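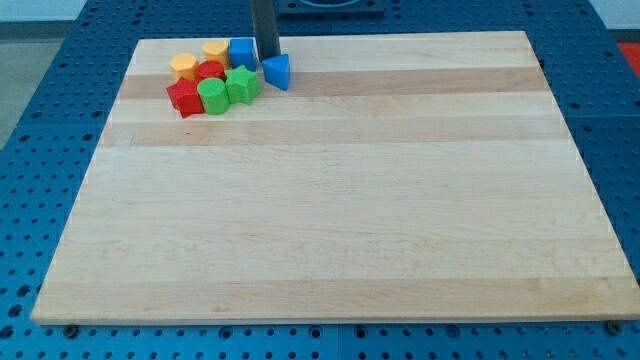
Shape Blocks Report, Part 2: The Surface

So in May our group finally had to settle the board question, and I ended up with that part of the write-up (thanks, Inmaculada!). Our project is about how easy it is to tell toy shape blocks apart at a glance, and it took us way too long to realize that what's underneath them matters almost as much as the blocks.

We started with the blocks straight on the blue work table. Terrible idea! The table is full of little holes and the blue cube pretty much melted into it when you squinted from the doorway. The maple board fixed most of that. It's pale and smooth, and red and green really jump out against it. Yellow is the weak one. There are honey-colored bands running through the wood, plus one darker amber stripe, and a yellow block near those is a bit harder to pick out than I'd like.

Severino Valcárcel, our lab instructor, suggested we try the same layouts with the blocks bunched up and then spread apart. Bunched up was much tougher. The octagon and the hexagon are both yellow, and from a low angle people in our class kept mixing them up. The star was almost never missed, even standing right behind the green cylinder.

We logged 643 guesses on the board and 524 on the bare table before we ran out of classmates willing to help (sorry, everyone). Of the board guesses, 388 were for bunched layouts, so that side is a little heavy and I'd even it out next time.

Still to do: repeat the yellow ones on the pinkish part of the wood near the front edge, and ask Inmaculada for her spreadsheet.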